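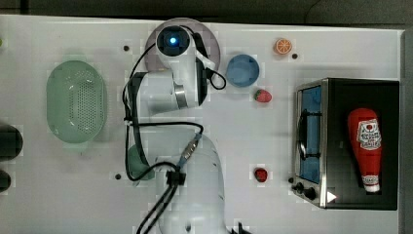 *2 min read*

**Bench rules, tabletop arm - December, entry 13**

Start 9:10. Purpose of today's entry: write down the table rules we already follow by habit, so that Oisín and I stop applying different versions. Draft only. Narendra has the final say on anything that touches the risk assessment.

**Cables**

- Bundle stays clipped to the lower arm, below the connector. Check the clip by hand before power-on.
- Slack is set with the arm at full reach, then checked folded. Loops that hang out wide of the arm are the main snag risk on this table - the bowl side is worst, as a loop can sit out past the end unit there.
- No tape on joints.

**Objects**

- Plate and bowl go within reach without the elbow passing over the oven. Small items (strawberries, orange slice) keep a clear patch of tabletop between them.
- Ketchup bottle on top of the toaster oven: allowed as a layout, but it raises the highest point on the right side. The height limit in the Tremden config has to be raised to match before the run. I found it still at the old value in run 418.
- Colander stays left of the cables with a gap. Mireille wants a minimum distance written in. Not measured yet.
- Mounting holes stay uncovered where possible. We use them to reset the layout.

**Power and people**

- Indicator on the end unit is not a safety signal. Treat the arm as live until the supply is off at the wall.
- Hands out of the work area before enable, one person calls it. Hala's wording from the Stuver bench is better than mine, will copy it over.
- Toaster oven is a prop on this table. It stays unplugged, door tests included.

**Open points**

1. Speed cap is 91 mm/s in the setup file and blank on the wall sheet. Pick one place.
2. Run 907 was logged with no layout note. Jihad to add it or strike the run.
3. Who signs off a layout change made mid-session? I say whoever holds the stop button. Oisín disagrees.

Stopped 11:40. Wall sheet not reprinted yet, old one still up.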